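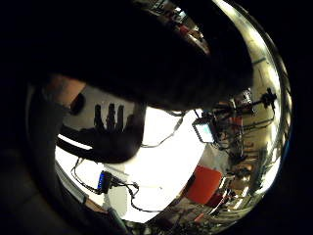
Before you touch anything, put the kettle on. Setting up the handheld gripper takes most people longer than they planned, and most of that is cables.

These notes cover the Droker handheld gripper and its wrist camera, from switched off to ready to record. They assume you've been shown once where things live. If you haven't, find Rocío Fuentealba or me and we'll point.

## What you need

- the gripper, with its camera already screwed on
- the long camera cable (the one with yellow tape at both ends)
- the hub and its own power supply
- a lens cloth that has never met a sleeve or a biscuit
- the 2 mm hex key, which will be in somebody's pocket

## 1. Sort the cables first

Unplug everything from the hub and lay the cables out straight. Yes, everything. Uriel Bravo once spent a morning chasing a fault through a knot the size of a cabbage, and the loose plug was in the middle of it.

Plug back in this order: power, camera, gripper, foot switch. The Tessier software numbers the devices as they wake up, and if the foot switch gets in first it will be treated as a camera. It makes a poor one.

Leave a loop of slack at the wrist, big enough to put your fist through. Tape the loop to the grip and leave the plug alone. A plug held in by tape works loose anyway, and then you have to pick glue out of the socket.

## 2. Check the finger screws

Each finger is held on by two small screws. Nip them up with the hex key until they stop, then stop yourself. They go into soft metal and the threads do strip. Ask Emiliano Paredes, but not before lunch.

Squeeze the trigger slowly and watch the fingertips meet. If one arrives early, loosen the slower finger, close the grip on a bit of card, and tighten it again with the card still in there.

## 3. Clean and seat the lens

The lens is a fisheye and bulges out further than you think, so it picks up every fingerprint going. Breathe on it, wipe outwards from the middle, and turn the cloth over before the second wipe.

Then check that the lens ring is fully home. It should click. If it grinds, back it off and start again. Please don't use pliers. There are marks on the ring from the last person who used pliers.

## 4. Set the exposure

Open the camera page in Tessier and turn automatic exposure off. It means well, but it changes its mind whenever a finger crosses the view, and a bright wall will turn your own hand into a black paper cut-out.

Start with the gain at 21 and the shutter at 1000. Point the camera at the place you'll be working, not at the ceiling, and hold your free hand where the object will be. You want to see creases in the skin. If you can't:

- hand too dark: bring the shutter down 100 at a time
- hand fine but grainy: bring the gain down, then the shutter down to match
- everything white: you've gone past it, go back up

When the wall still burns out and the hand looks right, leave it. Valentina Toledo will tell you the wall can be saved too. She has a spreadsheet. The wall isn't what we're recording.

## 5. Zero the grip

Let go of the trigger and press **Open**. Close the fingers on nothing and press **Closed**. Do this twice, as the first reading after power-up tends to drift.

Now open and close at an ordinary speed while you watch the bar on screen. It should reach both ends. A bar that sticks just short of closed usually means a crumb of foam between the fingertips. Wipe them, then zero again.

## 6. Do a throwaway take

Record yourself picking up a Moltard block and putting it down again. Play it back right to the end and check for:

- dropped frames (Tessier shows them in orange on the timeline)
- the cable swinging in front of the lens
- a grip bar that lags behind the fingers

If the cable is in view, turn the wrist loop so that it leaves on the elbow side. If the bar lags, restart Tessier before you blame the gripper. I've had the gripper in bits on the bench for less.

Delete the take afterwards, or it ends up in the Farutia folder with the real ones and gets a label.

## Putting it away

Close Tessier, then switch off the hub, then unplug. Coil the long cable loosely, over and under, and hang it on the hook. The lens cap goes on the lens. The hex key goes back in the tin, please.

– Aldana Rivadeneira, updated September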